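Suvex Renews Reality Dating Series "The Ridness House" for a Second Season

Casting opens in February for 38 new singles

RIDNESS - Suvex, the streaming service, has ordered a second season of its reality dating series "The Ridness House." Production will begin this spring at the same lakeside property used in the first season. Guillot Pictures will again produce the series.

The new season will run for 39 episodes, up from 24 in season one. Episodes will be released in weekly batches, and each batch will be followed by a recap show recorded in front of a studio audience. The reunion special, which was a single episode last time, will be split into 2 parts.

"The Ridness House" follows a group of single people who live together for ten weeks and decide, at the end of each week, whether to stay with their current partner, switch, or go home. Couples who reach the final week spend three days with each other's families before making a decision on camera. Season one ended with four couples together, and two of them are still dating. One couple announced their engagement during the reunion special. The other two separated before the reunion was recorded and spoke about the reasons in that program.

Viewer response to the first season was strong. It was the most watched unscripted title on Suvex in its first month of release, and the casting team received 1,032 applications for season two before casting had formally opened. Those applications will be kept on file and reviewed with the new ones. People who have already applied do not need to apply again, but they may send an updated video.

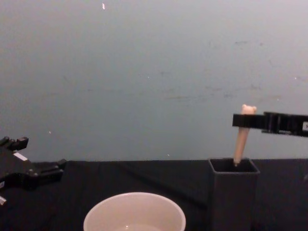
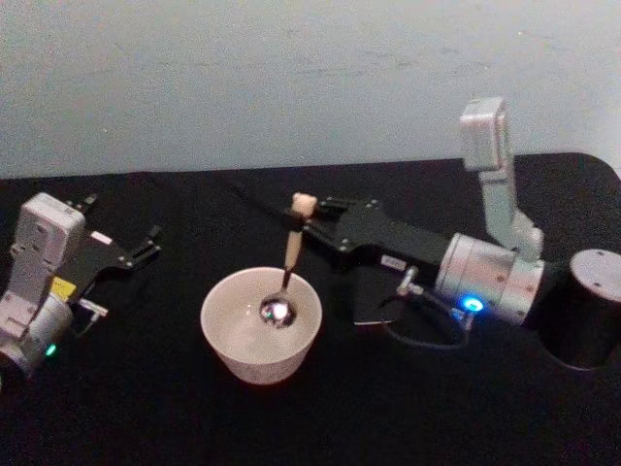
Several changes have been made to the format. Cast members will now be able to leave the house at any point in the week instead of waiting for the weekly decision. New arrivals will join in the third and sixth weeks only. The anonymous letter round, which drew complaints from viewers and from some members of the season one cast, has been dropped. It will be replaced by a dinner at which each couple answers questions sent in by the other couples.

Suvex and Guillot Pictures have also expanded support for the cast. A counselor will be available on the property throughout filming, and each cast member will be offered follow-up sessions for six months after the last episode is released. Cast members will receive guidance on social media before the series begins.

Applicants must be single, at least 23 years old, and available for the full filming period. They must submit a completed form, two recent photographs, and a video no longer than three minutes. Interviews will be held by video call, with a final round in person at the Lemetti Hotel in Ridness. Travel to the final round will be paid for by the production.

A host for the new season will be announced at a later time. All episodes of season one, including the reunion special, are available to Suvex subscribers now.

About Suvex
Suvex is a subscription streaming service offering reality series, drama, and documentaries.

About Guillot Pictures
Guillot Pictures is an independent producer of unscripted television.

Media contact: Suvex Press Office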